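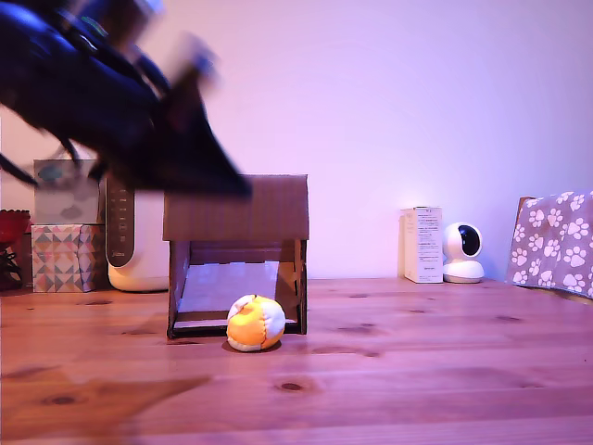 Fig. 7.1 Cardboard shelter and plush ball on a pine tabletop.

Chapter 7
Slot, Tab, Fold: Building in Corrugated Board

Before you start. You will need chapter 2 (measuring) and the knife safety page. Read that page again even if you read it in March. Glue is not used anywhere in this chapter.

Corrugated board is cheap and comes free with almost everything. Two flat sheets, called liners, with a wavy sheet stuck between them. The waves are the flutes. Push on the board along the flutes and it holds. Push across and it folds up like a fan. Most of chapter 7 comes out of that one fact, so try it now with any scrap. Both directions. Write down which way it gave.

The model in Fig. 7.1 is the one we work toward. Flat roof panel, two side walls, open front, a sloped floor inside that comes down toward the opening. A ball goes in front. Small enough for a desk, plain enough to finish in two class periods if the cutting goes well. Colored board is fine. So is an old shipping carton, as long as it isn't crushed at the corners.

Words for this chapter: liner, flute, tab, slot, score, base rail, ramp. Definitions in the back, same order.

7.1 What a joint has to do

A tab is a tongue of board sticking out from an edge. A slot is the hole it goes in. The slot should be as wide as the board is thick, no wider. Too wide and the wall leans. Too narrow and you force it, the liner tears, and your back to the start with a new wall.

Look along the edges of the side walls. The notches you see are where one piece locks into the next. With no glue the whole thing can come apart again and go flat in a drawer, which the Ukar sheets at the back of the book asume you will do at the end of every lesson.

Cutting order: slots first, outline last. A big sheet is easier to hold still than a small wall.
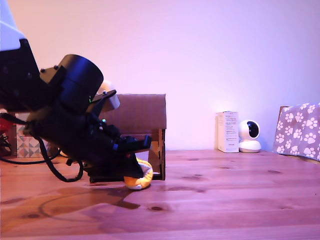 7.2 Which way do the flutes run?

Walls: flutes up and down. They carry the roof. Roof: flutes from wall to wall, so the panel doesn't sag in the middle. Ramp: flutes running down the slope, front to back.

Mark every blank with a pencil arrow before cutting. An arrow takes a second. A wall cut the wrong way looks exactly the same until something heavy sits on it.

Load test, done in pairs. Use the 500 gram weight from the Pronel kit, or a bag of rice on a kitchen scale if you have no kit. Lower it onto the roof, center first, then over one wall. Let go slowly. Record any bend in millimeters. Our trial model took 1232 grams before the left wall buckled, and that wall had a badly cut slot, so yours may do better.

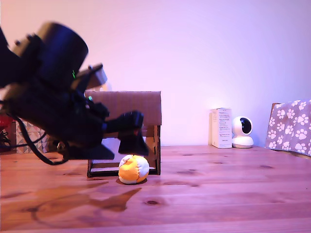

Then swap the roof for one cut the other way and test again. Same weight, same spots. Two results are enough for a comparison, four are better. Put them in the table on page 43.

7.3 The ramp and the ball

A pale floor panel shows up well against brown board, so use a light piece for the ramp if you can find one. Set the low end at the front opening. Leave a gap of a few millimeters at each side or the ramp will push the walls out.

For the ball, choose something soft. A stitched one made from fabric panels is good, it rolls slowly and stops soon. Hard rubber ones end up under the radiator. Measure the ball across before you cut the opening, then add a finger width.

Try this first. Ball at the top of the ramp, let go, mark where it stops. Three runs. Raise the high end by one thickness of board and do three more. Does it go farther each time? By how much? Keep the numbers, section 7.4 needs them for the MacKinnon slope chart, and so does the project at the end.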